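Ticket 1187: Maple board shifts on perforated table
Opened by: Gisela Tapia
Assigned to: Rimantas Luik
Feb 3, 2021

Reported: board creeps toward the front edge when the blocks are moved. Seam between the two table panels suspected.

Luik: Checked the panel seam with a straightedge, no step found. Rear clamp was loose. Retightened and left the blocks on the board.

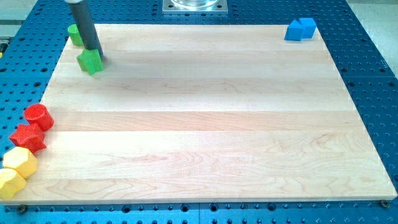

Board on table, screws at front left and front right.

Tapia: Moved the blocks 60 times — no creep at the front edge. One squeak at the back left, not repeated.

Luik: Will recheck the clamp in six days. Status: pending.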